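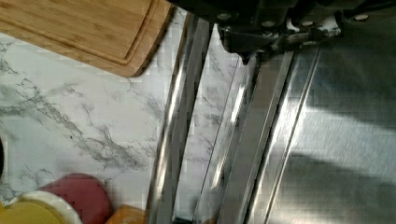
Marion Niven
Journaliste, rubrique Maison

Cuiping Shao vend des cuisines chez Mernulell et défend la rigole à jus comme d'autres défendent une cause. « Une planche sans rigole, je ne la propose plus. » Je lui demande si le bambou mérite sa réputation. « Il est dur, il tient. » Dur pour les couteaux aussi, non ? Elle concède qu'il faut affûter plus souvent.

Reste le plan de travail blanc à veines grises, façon marbre, que tout le monde réclame. Comptez 800 euros de plus, selon son devis. « Les clients s'y retrouvent. » Lesquels ? Elle cite sa propre sœur. Quant à l'inox brossé, « ça s'essuie en 20 secondes ». Chez moi, les traces de doigts reviennent avant le café.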